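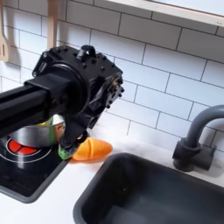 Keeping play food clean in a toy kitchen
Posted 2020-05-15 in Toys and Playrooms

Hi all, we set up a play kitchen for our two kids back in November and they have hardly left it alone. It has a white counter with a black cooktop and a dark gray sink let into it, and there's a shiny metal pot that everything goes into (carrots mostly, we eat an awful lot of pretend carrot soup here). My trouble is that the vegetables are getting grubby and a bit sticky, and the pot is covered in fingerprints. What do you all wash these things with? And where do you keep the food so it isn't always under the couch?
DoucetteMom

Oh, I love a play kitchen! Ours has been through three children and a great many cousins, so I've washed my share of little carrots. If the pieces are solid plastic, a bowl of warm water with a squirt of dish soap and 15 minutes of soaking does nicely, and then I go over them with an old toothbrush, especially if they have ridges, where the grime likes to sit. Hollow ones are another story. If there's a seam or a little hole, wipe them with a damp cloth and don't dunk them, or you'll be shaking water out for a week. Wooden ones just get wiped too. For a metal pot I use the same soapy water and dry it right away with a soft dish towel, and it comes up lovely.
As for storage, we gave up on the fancy bins. We have over 80 pieces, but only a small basketful stays out and the rest lives in the closet until somebody gets bored. The sink is also a fine place to park the vegetables at night, and the kids like "putting them in to wash" before bed.
Tornden Granny

dishwasher, top rack, in a mesh bag. never lost one yet. check the bottom of the toy first though, some say hand wash only
maltov159

Thank you both! I found a seam on one of the carrots, so that one is getting the damp cloth, and I'm trying the sink idea tonight.
DoucetteMom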